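Home | Reviews | Papers | Tools | Archive | About

Review: Wasano, a wrist-view training kit for small labs

By Ronja Lunde
2018-09-26
14 comments | 37 shares

Wasano is a software kit for teaching a robot arm to pick things up using only the camera on its wrist. It comes from a two-person team, Raili Vuorinen and Cathal Mac Suibhne, who put out the paper in July and the code soon after. I have been running it on our lab machine and wanted to write down what it does well and where it still needs work.

The idea behind the method is simple. Most picking systems are trained on a fixed camera that looks at the table from the side or from overhead. If you move that camera, or bump it, the results drop. A wrist camera travels with the gripper, so the fingers always sit in the same part of the view and the network only has to learn where the object is compared to them. The catch is that a wrist camera sees very little when the arm is far away and loses part of the object when the arm is close. Wasano handles this with a wide fisheye view and a training set made fully in simulation, with the room, floor and table surface changed from one run to the next.

Setup took me an afternoon. The installer is a plain script and it worked the first time, but the scene files are stored in an odd folder layout that the manual doesn't explain. Gergely Csizmadia, who shares the machine with me, had to dig through the loader to find where the table textures go. Once that was done, rendering was steady and I had no crashes.

I trained on 1,000 simulated picks using the default settings, then tested on 300 new ones. The test rooms were all ones the network had not been trained on.
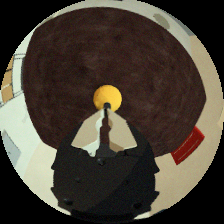 Simulated wrist view from one of the test rooms, gripper tip over the yellow target.

The closeness of the tip to the target in views like this is where the method earns its keep. The authors weight the last part of the approach more heavily in training, and with that setting turned off my results were clearly worse. The arm still got near the object but tended to stop short or come in off center. With it on, most failed picks were ones where the target started near the rim of the view and the fisheye bent its shape.

Round objects gave the least trouble. Long thin ones were harder, and the paper admits this in one short line near the end. I would have liked a full table of results by shape. The authors report an average over 6 object types, and an average hides a lot when one type is doing badly.

I also compared it with Plovum, the kit we used before. Plovum trains faster and has better documentation - Yara Zein got a new student started on it in a morning. But it expects a fixed camera and needs a new calibration every time the mount moves. Wasano skipped that step completely. For a shared arm that gets moved between benches, that matters more to me than training time.

There are three things I would fix. The fisheye settings are hard coded, so a different lens means editing the source. The log files don't record which room was used for each run. And there is no way to pause training and pick it up again later, so a power cut means starting over.

I have not tried it on our real arm yet. The paper includes a small set of real picks, all on one table under one set of lights, and I don't think that is enough to say how well it carries over.

Rating: 3.5 out of 5. Worth installing if you already have a wrist camera and someone who is comfortable reading code.

14 comments | Share this review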